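Nultura packaging text set – README

Version 2, 29 March 2026
Maintained by Tiina Lappalainen

What this is

A small collection of photos of household packaging on tabletops, with transcriptions of the print. Cartons, boxes, wrappers, pouches. Most of the print is Chinese, with Latin letters and numerals mixed in wherever the packaging designer felt like it. It holds 162 photos.

It grew out of an argument over whether the Prerkport labels were good enough to search by product type. I didn't think so then and I'm not fully convinced now, but version 2 is better than version 1.

What is in it

Each photo has one main item and usually a few others lying nearby. Items are not cleaned up, flattened or turned to face the viewer. If a carton is on its side, its text is transcribed as printed and marked "rotated" or "inverted".

Fields per item:

item_type – box, carton, wrapper, pouch, other
text_main – the largest print, as it appears
text_small – smaller print, only where two readers agreed
orientation – upright, rotated, inverted
surface – what the item is lying on
notes – free text, often grumpy

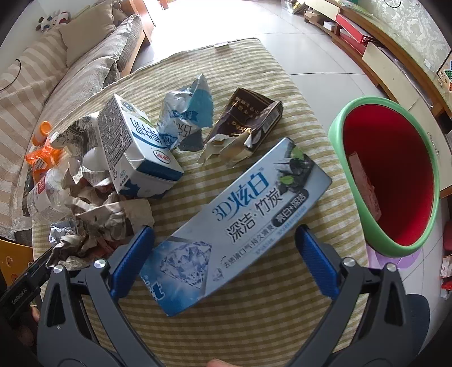 Toothpaste box on green gingham, item_type "box". text_main: 3D炫白, 深洁·竹炭.

The toothpaste entry shows how far we go. The line 去渍清口气·持久清爽 went into text_small. The rows of much smaller blue print beside it did not, and that field should not be treated as complete for any item. The milk carton behind is "carton", with its Chinese characters upside down, so "inverted". The crumpled wrapper to its right gets "15元" and nothing more.

About claims on the packaging

We copy what the box says. We do not endorse it. "3D" whitening is a phrase on toothpaste, and I have yet to read an explanation of the third dimension that survived a second reading. The same goes for charcoal, deep clean, long-lasting fresh and the rest. Please don't use text_main as a source of product facts. Someone did this with version 1 and the result was a table of "product benefits" that should have been called a table of adjectives.

Brand names are recorded only where they can be read in the photo. Guessing a brand from colors or a logo shape was allowed in version 1. It produced 18 wrong entries and is no longer allowed.

Known problems

Surface labels are weak. "Gingham", "checked" and "plaid" were used for the same kind of cloth by different readers. We merged them into "checked cloth" in the surface field, but the old words survive in notes and captions.

"15元" is stored as plain text. It may be a price, part of an offer or something else, and the field does not say which.

Wrappers have the worst transcriptions. Folds eat characters, and readers fill the gaps from memory more than they admit. Around 20 wrapper entries still need a second look.

Translations made with the Frade glossary have been removed. They read smoothly and were wrong too often.

Not suitable for

Ingredient lists, allergy information, price comparison, or any estimate of what people buy. A table with three things on it tells you very little about a household.

Changes since version 1

Orientation field added in August. Brand guesses deleted. Stoltesus spellings replaced with the characters as printed.

Corrections go to Tiina. Include the photo and the exact characters you think we misread – "looks off" is not a correction.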